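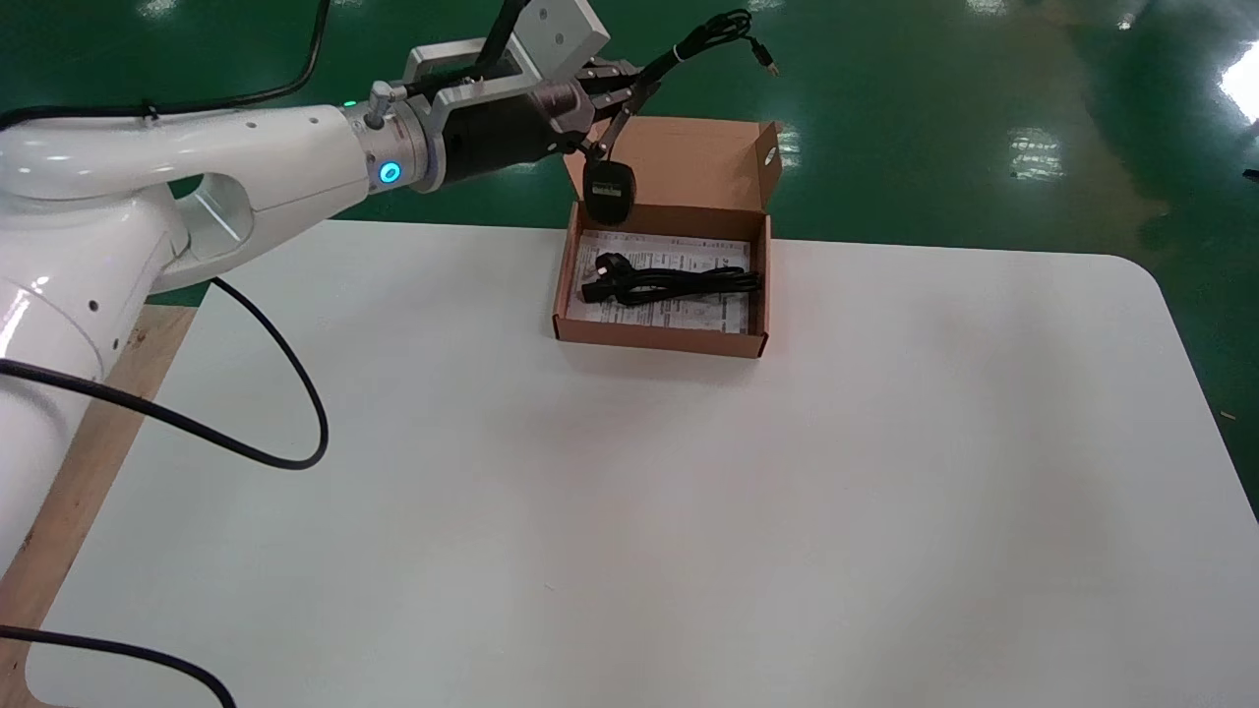
El brazo sujeta un adaptador de corriente negro sobre la caja abierta.

Cómo se mide si un robot sabe manejar cables

Un cubo de madera tiene siempre la misma forma. Un cable no. Si lo coges por un extremo, el otro se dobla, se enrosca o se queda colgando. Los ingenieros llaman a estas cosas «objetos deformables», es decir, objetos que cambian de forma al moverlos. Para un robot son bastante más difíciles que un cubo.

El proyecto Trolto estudia ese problema. Lo dirige la ingeniera Elif Naz Türkmen en el laboratorio Skutgate. La pregunta de su equipo es concreta: ¿aprende mejor un robot si ve muchos ejemplos parecidos o si ve menos ejemplos, pero muy distintos entre sí?

Las partes del brazo

El brazo está formado por piezas rígidas llamadas eslabones. Entre un eslabón y otro hay una articulación, que hace el trabajo de tu codo o de tu muñeca. En la foto, la articulación de la muñeca lleva una luz azul. Al final está la pinza, con dedos metálicos finos. La pinza aprieta el bloque del adaptador, que es rígido, y el cable negro sube desde él formando un arco.

En la caja de cartón hay una hoja impresa y, encima, otro cable negro recogido.

El método

Primero, una persona guía el brazo y hace la tarea. El ordenador guarda las posiciones de las articulaciones y las imágenes. Cada tarea guardada se llama «demostración». El equipo reunió 2718.

Después, un programa busca relaciones entre lo que se ve y el movimiento que hizo la persona. Esta fase se llama «entrenamiento». El programa no memoriza una sola trayectoria – calcula qué movimiento conviene en cada momento.

El equipo entrenó dos programas. Cada uno recibió 383 demostraciones, elegidas de manera diferente:

Programa A: el adaptador empezaba siempre en el mismo sitio.
Programa B: el adaptador empezaba en sitios y posturas distintos.

La cantidad de ejemplos tenía que ser igual. Si un programa recibe más que el otro, ya no se sabe si gana por la variedad o por la cantidad. Eso es un experimento controlado: se cambia una cosa y se mantienen las demás.

El resultado

Cada programa hizo 200 intentos con posiciones iniciales nuevas. Un intento contaba como acierto si el adaptador y todo su cable acababan dentro de la caja. El programa B acertó 133 veces. El programa A acertó menos de la mitad de las veces.

El fallo más común fue el mismo en los dos: el bloque llegaba a la caja y una parte del cable quedaba fuera – eso se anotaba como fallo.

Queda una duda. Todas las pruebas se hicieron con cables del mismo grosor. Türkmen quiere repetirlas con cables más gruesos, que se doblan de otra manera.

Palabras útiles

Eslabón: pieza rígida de un brazo robótico.
Deformable: que cambia de forma al moverlo o apretarlo.
Demostración: tarea guiada por una persona y guardada en el ordenador.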